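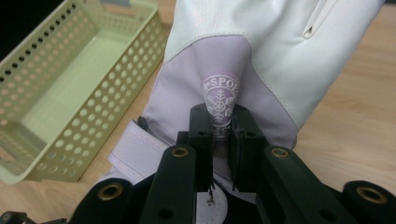
Night Shift, Cell Two

Ten past one and Toler had dropped it again.

Chia-hao heard it from the kitchen. Not loud, a glove never is, but he knew the little sigh the fingers made when they closed on nothing. He put the tea down. Went back through.

Pale glove, green basket, table. Lift, carry, drop in basket, go home. A child could do it. Toler had done it all through September without a fuss, and now the buyers from Greltia were on the early ferry and it couldn't get past 22 in a row.

"Stop," he said, and hit the button, because Toler didn't do voices.

He wiped the finger pads first. Always the pads first, old Ugwu had taught him that, back when the workshop was hers and the heating worked. Wipe, look, wipe again. The cloth came away grey. The inner edge on the right finger was rough under his thumb, rougher than he liked. He should of changed it last week. There were two spare tips in the drawer and he'd been saving them, God knows what for.

Run it.

Down. Pinch. The lavender cloth bunched up between the fingers, badge and all, snowflake folded thin as a leaf. Held. Lifted - a hand's width, two - and then the slow slide, and the glove on the wood again.

"Right," said Chia-hao. "Fine."

So not dirt.

Power off, key in his pocket. Ugwu again: key in your pocket, not on the bench, I don't care how tired you are. She'd lost a nail to a machine in Irkport and would show anyone who asked. He got the small driver out and knelt, knees cracking, and put his ear near the joints like a fool. Moved the left arm by hand. Smooth. Moved the right.

Tick.

He did it again. Tick. Very small. A bit of play in the pin where there shouldn't be any, the brass ring shifting with it. The right finger was arriving late, then. Left one there on time, pushing, and the right one turning up after and never quite square.

"You poor thing," he said. "How long have you been doing that?"

Half past one. He drew the pin. Worn on one side, bright where it should be dull. No spare pin, of course no spare pin. He stood in the middle of the floor with it in his palm and thought about the ferry, and the Greltia woman on the phone saying we only need to see it work the once, Mr Huang, and the rent.

Then the drawer under the drawer. Ugwu's tin. He hadn't opened it since the funeral. Washers, fuses, a stub of pencil, a boiled sweet stuck to a receipt. And wrapped in paper, in her square hand: TOLER RIGHT. FOR WHEN IT TICKS.

He sat down for a minute.

It went in with one push. Dab of grease, not too much. New tips on both fingers, never just the one, or they fight. Screws snug and then a quarter turn. He worked the arm by hand and there was no tick, only the kettle going cold next door and rain on the skylight.

Key in. Power. He zeroed the fingers against each other till a slip of paper would just drag between them, wrote the number on the card, 173, and under it the old number crossed out. Tapped the force down to 17 as it had been set far too high to make up for the slop, and he hadn't even noticed himself doing it, a little more each week.

Glove back on the table. Badge up.

Down. Pinch. He held on to the edge of the bench.

Lift. Across. Over the rim of teh basket and open, and the glove fell in on itself with its strap hanging out over the side.

"Again," he said, though Toler didn't do voices, and put it back.

He was still at it when the skylight went grey. The sweet was in his cheek, paper and all very nearly. Out past the harbour wall the ferry gave its two notes, and he folded the scrap with her writing on it, put it in with the key, and went to find a clean shirt.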